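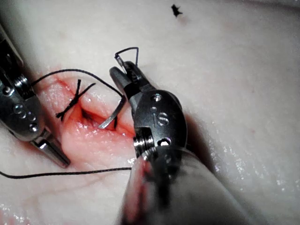 Residents should place the first stitch in the middle of the cut and work outward, Nolte wrote in a reply to the draft course notes, because starting at one end leaves a pucker at the other. The point was adopted, and the notes for the suturing course at the Turnuvlow skills center now ask for it.

The revised course opens in March with 8 places. It covers one task: closing a short straight incision with interrupted stitches in black thread. Each stitch is tied and trimmed on its own before the next is begun, so a failed knot does not release the rest of the line.
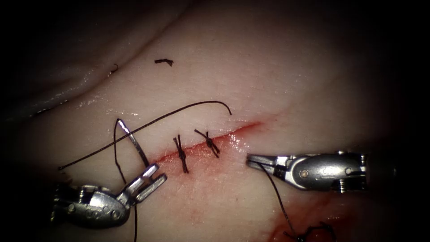

Interrupted stitches in black thread, tails trimmed, on a reddened incision.

Scoring has changed as well. Under the old sheet, time made up half the mark. The new sheet gives most of the weight to spacing, the distance from needle entry to wound edge, and the state of the edges once the knot is down. Edges should meet without overlap. A stitch pulled hard enough to blanch or bunch the surface loses points even if the knot holds.

Tail length is now marked too. Tails cut flush can let a knot slip, and long ones get caught in the next throw.
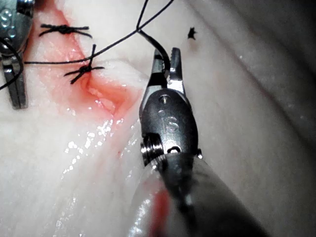
Thread handling takes up the second session. Trainees are told to grip the suture near its end, keep the standing part clear of finished knots, and lay each throw flat in the opposite direction to the last. Tension is judged by eye, from the thread and the way the surface moves, and the notes advise small corrections over one long pull.

The center has ordered 800 practice needles and 400 lengths of thread from Jadent for the year. Pads come from Kusus. Last year's course used 278 pads, and the stock was nearly gone before the final group sat its test — the new order is larger.

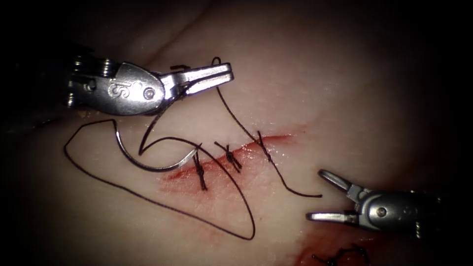

Curved needle and a short incision closed with three interrupted sutures.

Places are assigned in order of application. Trainees who passed under the old sheet do not need to retest, but may book a bench after 4 p.m. to practice.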